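Shared area walk-round, November, with my comments

Area: the stepped seating and the felt-topped table, ground floor, Tirnard building
Done by: Iwona Czarnecka
Copy to: Radosław Zalewska (facilities), Tharindu Hettiarachchi (first aid)
Started: 8.40 in the morning, before the coffee crowd

I've kept to the order of the printed sheet, and where the tick box was too small for what I wanted to say (nearly everywhere, sorry Radek!) I've written it out. OK means OK, WATCH means I'll look again next month, and FIX means somebody has to do something and I've put a name next to it.

1. Ways in and out
Main door opens fully and closes by itself. OK
Side door opens fully. OK, but the closer is stiff and it took me two goes with a mug in my hand. WATCH
Exit sign lit. OK
Route from the steps to the door clear. OK this morning. I do worry about things being put down next to the bottom step, as that's the bit everyone cuts across when they're in a hurry. Bags and cases go up on the step or in the lockers please, all of them, mine too.

2. Floor
No loose edges, no spills. OK
Floor box lid by the pillar. FIX (Dariusz Adamczyk). It rocks when you step on it. I put tape over it last time and the tape has gone, so could we have a proper lid now? The part is a Cattaneo one and Dariusz says he has the number written down.

3. Stepped seating
Step edges sound, nothing chipped. OK
Clear lane for walking up. WATCH. The sheet asks for 100 cm kept free on one side from bottom to top and I measured it with the tape from the kitchen drawer. We had it, just, with 9 cm to spare, and that was with nobody sitting there.
Seat cushions flat and dry. OK, I pressed every one of them. One has a seam starting to go and I've taken it home to mend, so don't report it stolen.
Soft things kept on the bottom step. OK. I'm all for the plushies and the cushions, they make the place so much nicer to sit in, but a soft thing higher up where people put their feet is a slip waiting to happen. Anything long should be gathered in so it doesn't trail over the edge. Ryszard Szulc caught his heel on something up there in the spring and went down two steps on his backside (he's fine, he laughed, I didn't).

4. Table
Stable, doesn't tip when leaned on. OK. I leaned on both of the rounded parts, and I'm not a small woman.
Felt clean and lying flat. OK. It does hold on to crumbs, so a quick go with the lint roller at the end of the day would be lovely.
Small items only, nothing hot, nothing sharp. OK
Marker caps on. OK
Mouse and round mat. OK, see below.

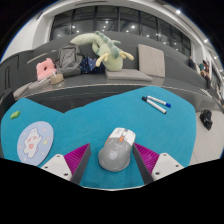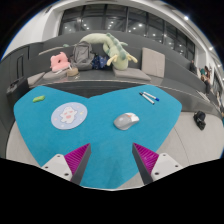

Mouse on the round mat, and the markers next to each other: 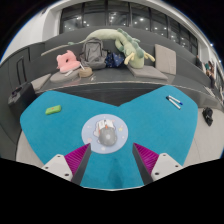

Does the felt need to come off the table for cleaning?
Only if something has been spilt on it. For ordinary dust and crumbs the lint roller is enough, and the spare refills are in the drawer under the printer. For a spill, blot it with kitchen roll, don't rub, and then tell me and I'll sort out washing it.

5. Electrics
Sockets undamaged, no scorch marks. OK
Extension lead at the back. FIX (me). It's passed its test but it's too long and it ends up in a heap. I've asked Plivness for a shorter one and they've quoted a week.
Chargers unplugged overnight. WATCH. I found two still in the wall, warm to the touch. You know who you are. Please take them out when you go, it's a five-second job.

6. Lighting and air
All lights working. OK apart from one over the top step, which flickers for a bit and then settles down. FIX (Dariusz), and would you do it early, before people are sitting underneath your ladder.
Temperature. OK. Chilly first thing and fine by 10, same as every November.
Vent not blocked. OK

7. First aid and fire
First aid box present and sealed. OK
Plasters in date. FIX (Tharindu). They run out at the end of the month. Could we have the fabric kind this time, the Tositz ones we got last year didn't stick to anyone.
Extinguisher in place, pin in, tag signed. OK
Floor plan on the wall matches the room. FIX (Radek). It still shows the old sofa! The sofa went to the second floor ages ago, and anyone following the plan would be looking for a way round something that isn't there.

8. Numbers
The limit on the notice is 130 for the whole room with the steps in use. We never get anywhere near it on a normal day. The quiz evening was the fullest I've seen, around half that, and I thought the top of the steps felt crowded even so. I'd like somebody standing by the side door for the next one. Ryszard has offered, bless him.

Things carried over from last time
Loose handrail bracket: done, and it's solid. Thank you Dariusz.
Sticky patch near the bin: done, although I think it's on its way back.
Lost property box: not done. I still want one. I'm forever finding a single glove, a lunch tub, somebody's keys, and at the moment they all go on my desk.

General comment
It's in good shape. The fixes are small and apart from the floor box none of them bothers me much. If that lid hasn't been changed by the time I come round again I'll be putting a chair over it, and then you'll all have a chair in the way.

If I've missed something, write it on the sheet by the kettle and I'll add it. Pen's on a string. Please leave it on the string.

Iwona

Added later by Tharindu: plasters ordered, fabric ones. Also the eye wash is low, that wasn't on the sheet but it should be.

Added by Radek: new plan printed, going up after lunch. The frame screws are missing so it'll be on tack for now.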